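Demonstration gathering, in the Ikora project

Demonstration gathering is the patient work of collecting examples from which a robot can learn a task. In the Ikora project a person guides a pair of arms through the same small chore over and over, and every pass, called an episode, is saved along with its camera views. The desk-tidying set, known as Stulel, holds 2706 episodes. 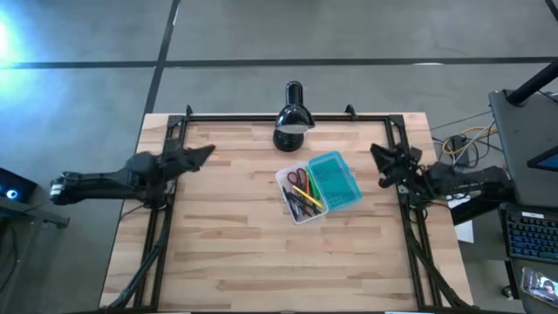 Two-arm table with a desk lamp and an open pencil box.

Household things are favored, and they are shifted a little between episodes so that the learner doesn't simply memorize one happy arrangement.
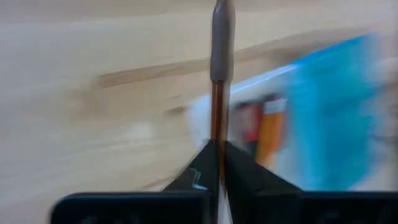

Wrist views are stored beside the wide view, and the two are matched in time before anything else is done. Blurry moments are generally kept, as a learner will meet plenty of them later on! Of the full set, 2269 episodes went into training, and 67 were put aside for testing.

See also: Jollulo, Pangaribuan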